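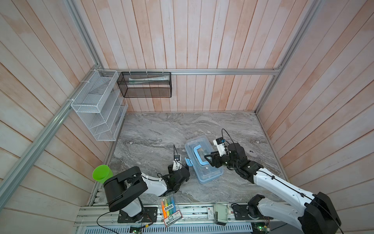 Kalldale Incident Log

I started this one June when I got fed up with trying to remember whether the lay-by thefts near Sovari Bridge came before or after the van fires. The county puts out short police summaries, they stay up for a while, and then they vanish. So I began copying them into a spreadsheet, and it grew!

What you get is 345 incident summaries from the Kalldale area, one per row, all typed up by me from the public bulletin. Traffic stops, break-ins, stolen trailers, a surprising amount of diesel theft. I've left out anything involving children and anything from inside a private home.

What's in the folder

incidents.csv - the main table
places.csv - 45 place names with the spellings I settled on
codes.txt - the 34 offence codes and what I think they mean (the county has never published a key, so treat this as my best reading)
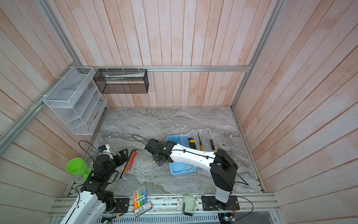 Columns

id - just a running number, no gaps
month - month only, as the bulletins are patchy about days
time - 24-hour clock, blank if not given
place - matches places.csv
code - matches codes.txt
outcome - arrest, caution, ongoing or unknown
note - my own tidy-up of the wording, with every name and number plate taken out

Please read before you use it

An arrest isn't a conviction. The bulletins hardly ever follow up, so "arrest" in the outcome column means somebody was arrested and that's all I know. Please don't use this to work out who did what. I stripped the names on purpose and I'd be really cross to see them put back.

It's also lopsided. The Gulus Road patrol writes up everything, down to a dropped exhaust, while the hill villages barely get a mention. If you make a map (do, I'd love to see it) the Gulus end will look like a crime wave.
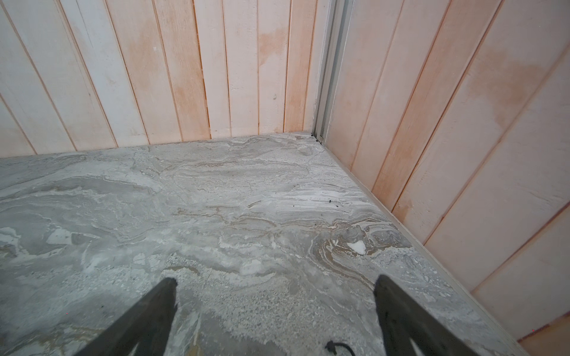 The old rows have a different problem. Before the bulletin changed its layout, thefts from vehicles and thefts of vehicles shared a code, and I've split them by reading the text. Some I couldn't call either way, so those are marked TV in the code column and left at that.

Tools

I clean the file with a little script called Bozsik. It fixes spellings, checks the times and complains about duplicates. It's slow past 1,000 rows, but I'm nowhere near that yet.

Reuse

Free for anything non-commercial - just say where you got it. Corrections are very welcome, ideally with the row id and the bulletin wording pasted in. I usually get to them in the evening, after eight.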